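Right, fault report thread from the Vunasitz bench, because this one was a cracker and I want to tell everyone about it! (1/7)

Setup for new followers: two arms, one table, tidy the small stuff into a box. We call the project Yeom. It had done 3,174 grabs without a single safety stop and we were getting very pleased with ourselves. (2/7)

Then on Aug 6, 2026 the left arm started stopping dead. Same fault code every time -- "joint load high" -- and always with an empty gripper. 27 stops before lunch. Brilliant. (3/7)

Divya Rao spotted it in the logs. The arm thought the table was lower than it is, so the fingers kept pressing into the cloth. The load limit tripped and everything froze, exactly as it should. I love that limit so much. (4/7)

How did the height go wrong? Me! I'd loaded a July calibration file after the Brumico update. Same name, old numbers. King-fai Chang now wants dates in every file name and he's completely right. (5/7)

Fixes so far: the arm checks table height at start-up, the old files are locked away, and a load stop now holds BOTH arms until a person clears it. We've done 158 test grabs since with no stops. Next up is a slower approach for the last 45 mm -- can't wait to try it. (6/7)

Some views from the bench, wrist first and then the wide ones: (7/7) 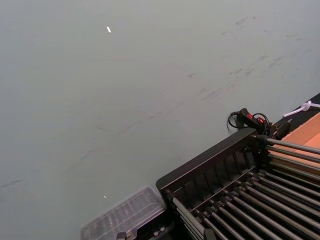
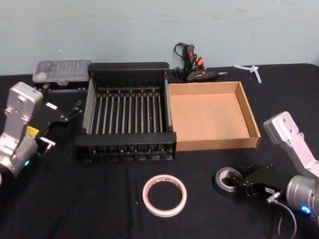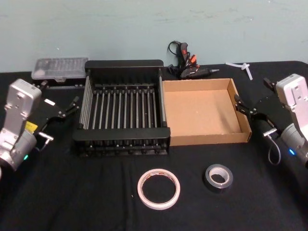

The Yeom table at Vunasitz, with the black rack in all three.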